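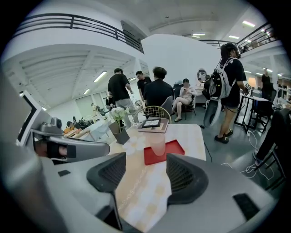
Studio walk-round, ground floor and mezzanine
Vemham building, May
Filled in by: Soudabeh Babaei
Time: started 2:15 pm, finished shortly before 4

Marks used: OK / OK with comment / To fix / Not checked

The studio was in normal use during the walk-round and people stayed at their places. I asked them to move only when I needed to reach something. The comments are longer than last time, as several of you asked me to write what I mean and not only the mark.

Part 1. The table with the cream-colored top

1.1 Table stands firmly, does not rock
OK. I pushed it from both short sides.

1.2 Table surface whole, no sharp places
OK with comment. The top with the pale yellow floral pattern is fine to the hand. On the underside one screw was standing out a little, near the place where people put their knees. I turned it back with my own screwdriver. Please look at it again next time.

1.3 Drinking glasses and cups kept on a tray
OK with comment. The red tray is on the table and the frosted cup was resting at its corner. I would like to see cups standing fully inside the tray. When a cup is half on the edge, one sleeve is enough to turn it over, and the tablet is not far away. I know this is the comment I make every time.

1.4 Vase and decoration
OK. The small gray square vase with the white flowers may stay. It is low and people can see each other over it. The white decorative flower next to it may stay also. Please do not add a second vase, we had this discussion in the winter.

1.5 Electronic devices on the table
OK with comment. The black tablet was lying on top of the brown book or board, whatever it is (I did not lift it). Flat is good. It should be kept away from the vase, and if it is charging, the cable must go down at the nearest table leg and not across the walking way. At the time of my visit a black cable was running over the floor from the table.

1.6 Nothing stored under the table
To fix. Two bags and a roll of packing paper from Wirkinska. The bags went away with their owners. The roll is now in the storage room, on the low shelf, and it has a label.

Part 2. Chairs

2.1 Chairs with woven backs
OK with comment. I ran my hand over the gold-toned round back at the table and also over the inside of it. It is tight, nothing sticks out. On one of the same kind that stands in storage the weaving has opened near the bottom and it can catch a sweater. That one has a paper on it with "do not use". Please do not take the paper off to get one more seat.

2.2 Black chairs
OK. I asked to sit on each one for a moment. No loose legs. Some people sit with crossed legs on the seat, and this I do not forbid, but please put both feet down before you turn around to speak with somebody behind you.

2.3 Chairs not used as ladders
Not checked. I can only say that nobody did it while I was in the room. The step stool is in the storage room, left side.

2.4 Chairs pushed in when the table is not in use
OK with comment. During the day it is good. At the end of the day it is less good, according to the cleaning people.

Part 3. Walking ways and standing places

3.1 Main walking way is at least wide enough for two persons to pass
OK with comment. It is wide enough when everybody sits. When several people stand together in the middle to talk or to look at something, the others must go around them, and the way around is close to the chair backs. I do not ask you to stop talking. I ask you to take the conversation one step to the wall side.

3.2 Floor clean and dry
OK. One wet place by the sink, which I wiped myself. The sink mat has gone to be washed and must come back.

3.3 Bags and coats
To fix. Same comment as in 1.6. The hooks were half free and the bags were on the floor. Hooks are made for up to 11 pounds each, so heavy laptop bags should go on the bench.

3.4 Way to the exit free on both sides
OK. I opened the door from inside with one hand. It closes by itself but slowly. This is not dangerous, only cold in winter.

Part 4. Mezzanine and stairs

4.1 Balcony railings, both
OK with comment. I pulled and pushed on the black metal railing on the one side and then on the other one. Both hold. No movement at the fixing points. I took one fingerprint of dust with me for every yard, so they should also be wiped, but this is not a safety matter.

4.2 Nothing hanging on the railings or standing on the edge
To fix. Upstairs there was a mug on the floor close to the edge, behind a post. It cannot be noticed from below. A mug that falls from this height onto a person is a serious thing and I spoke with the group upstairs about it. They were friendly and took it away. Coats should not hang on the railings either.

4.3 Load on the upper floor
Not checked. I do not have the paper from the owner. I asked for it again. Until it comes, the rule from before is valid: no more boxes on the upper floor, and no shelving with heavy catalogs.

4.4 Stairs, handrail and edges
OK with comment. The anti-slip strip on step 8, counted from the bottom, is lifting on the right corner. I pressed it down but the glue is old. A new strip is ordered from Zanda and should come this month. Until then please walk on the left side of this step, and do not carry large things down alone.

4.5 Sign at the top of the stairs readable
OK.

Part 5. Lights and electricity

5.1 Ceiling lights work
OK with comment. I switched everything off and on one time (I told everybody before). The long panel under the mezzanine comes on late, after a few seconds, and then it is steady. The strip lights came on at once. I wrote the late one in the list for the electrician, not urgent.

5.2 Light is enough at the work places
OK. I measured 480 lux on the table top with the small meter from Mirzaei. Near the wall it is less, but there one only passes.

5.3 No damaged cords or plugs
To fix. One desk lamp on the mezzanine has a cord where the outside skin is broken near the plug. I took the lamp with me. It will be repaired or thrown away, and if somebody misses it, it is in my office.

5.4 Power strips not connected one into another
OK. This was "To fix" last time and now it is done well. Thank you.

5.5 Emergency light, test button
OK with comment. It came on when I pressed and stayed on as long as I held the button. I did not make the long test. The long test needs 58 minutes of my day including the waiting and the paper, and I will do it early one morning before people arrive.

Part 6. Fire and first aid

6.1 Extinguisher in its place, pin and seal whole
OK. The needle stands in the green part.

6.2 Nothing in front of the extinguisher
OK with comment. A folded easel was leaning there. Moved.

6.3 First aid box complete
To fix. Small bandages are nearly finished and the scissors are gone again. If you took the scissors to open parcels, please bring them back, I will not ask who it was. New bandages are in the list.

6.4 Names of first aid persons on the wall are correct
To fix. One name is of a person who has left in spring. I need one new person who is usually present in the afternoons. The course is one day and the studio pays.

6.5 Candles or open fire
OK. None found.

Part 7. Kitchen corner

7.1 Kettle stands away from the edge, cord short
OK.

7.2 Fridge clean, food has name
OK with comment. Clean yes, names only on some. A box without a name stays until the end of the week and then it goes.

7.3 Knives in the drawer, not in the sink
OK. I found only spoons in the sink.

To do, with who

Anti-slip strip on the stairs, when the parcel comes: Soudabeh
Slow light panel under the mezzanine: electrician, through Soudabeh
Paper about the load of the upper floor: asked from the owner, waiting
Bandages and scissors: Soudabeh
New first aid person: all, please write to me if you want
Wiping of the railings: cleaning people, with a long cloth, from the floor side only
Sink mat back in its place: kitchen group
Bags on hooks or bench: all

Comments received after I put up the list

"Can the tray be bigger?" Yes, if somebody finds one. It should have a raised edge, and it should not cover half the table.

"The door closes too slowly and the air comes in." I have written it to the owner together with the question about the load.

"What about the chair with the open weaving, can it be repaired?" I asked at a workshop. They want to see it first. It will stay in storage with the paper on it until I have brought it there.

Next walk-round goes by the same list. If you notice something before that, put a note in the tray by my door or tell me when I pass.

S. Babaei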